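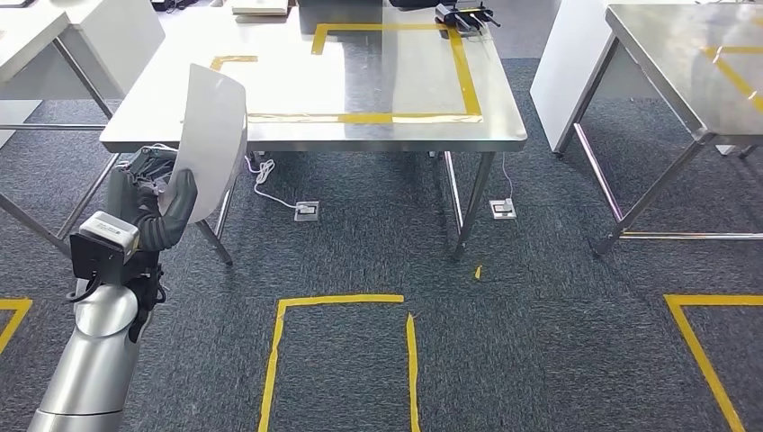
Seventy-six goes at a white sheet

December 12, 2023

I spent a day last week at Trokmont watching people teach a robot by hand, and I've come home less impressed than I was on the train up. Renata Jasińska had invited me after I was rude about one of their videos on here. Fair enough. She made me tea and let me ask whatever I liked.

The job was moving a white sheet. You pick it up by the edge, carry it to a table and lay it inside the yellow tape. My niece could do it at two. The robot does it by copying Yiran Yao, who steers the arm from a chair at the other end of the room, and by the time I left they had 76 recordings of her doing so.

What bothers me is the tape. There's a rectangle on the steel tabletop and more of them across the carpet, side by side. Ask what happens if a table isn't where it should be and you get a pause. Then you get "that's the next phase". I have heard about the next phase from a lot of firms.

The hand is good, I'll give them that. Fingers round the edge, thumb pressed on the front, and the sheet bends into a curve without folding. But the fingers are where they are because Yiran put them there. She has a feel for how hard to squeeze, which she says took her up to 25 hours to get, and she can't really explain it. So how much of it is in the recordings? Renata thinks most of it. Vichien Jaidee, who cuts the bad runs out, was less sure, and I trusted him more for it.

I asked how many of the 76 he'd thrown away. Twenty. Mostly the sheet slipping, and a few where Yiran changed her mind halfway. I'd have thought those were the ones worth keeping, as any real kitchen or packing bench is full of changed minds. He said they argue over that a lot.

They plan to try it without anyone steering in the new year, and Renata says I can come back. I've asked if I can move the table first. She hasn't replied to that bit yet.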